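The Sorting Table: Bins, Trays and a Lot of Small Stuff

Gallery by Rosalind Calloway

Welcome in, and thank you for stopping by! I have been sorting things into bins for most of my grown-up life (first buttons, then seed packets, then the contents of four kitchen drawers I inherited all at once), and every April I put together a page like this one to show how the sorting looks when it is underway. The finished shelves are nice enough, but I have always liked the middle part best, when everything has come off the shelf and the colors are out and you can still change your mind.

A few of you wrote after the last gallery to ask where I get my bins. The sturdy ones come from Cruickshank, from the bargain end of the catalog, and the little drawer dividers are Lakik, which I buy whenever I see them and then can't find when I need them. My label tape is Pison, the matte kind, and I am down to the end of the roll again. The master list for the shelves stands at 351 items as of Friday, and I fully expect it to be wrong by the weekend.
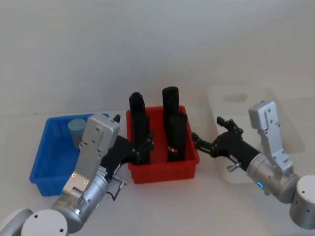

Color is how I start any sort, long before I think about labels or lids. I like one bright bin, one cool one and one you can see through a little, and I keep them on a pale surface so that nothing small gets lost against a busy background. A white tabletop with a red bin in the middle, a blue one to the left and a translucent one over to the right is just about my favorite way to begin. Tall things do best standing up, like the two black pieces in the red bin, and a single cup can sit by itself in a shallow tray like the blue one until its friends come along. I do love a ribbed side on a bin, too. It's easier on the fingers when you're carrying one down the hall!

Lids and their owners. I match these on the floor with the radio on, and whatever is left over at the end goes in the Nisine box by the back door, where I give it one more season before letting it go.

The long shelf. Shelf tags run up to 515 on this side and pick up again on the other wall, ending at 646. There is a gap in the numbering near the window that I keep meaning to fix, and my sister reminds me of it every time she comes by for coffee.

Next up is the ribbon cupboard, which I have been putting off since before the holidays. If you have a good way to keep wide ribbon from creasing, please do write and tell me, and send a picture of your own table while you're at it.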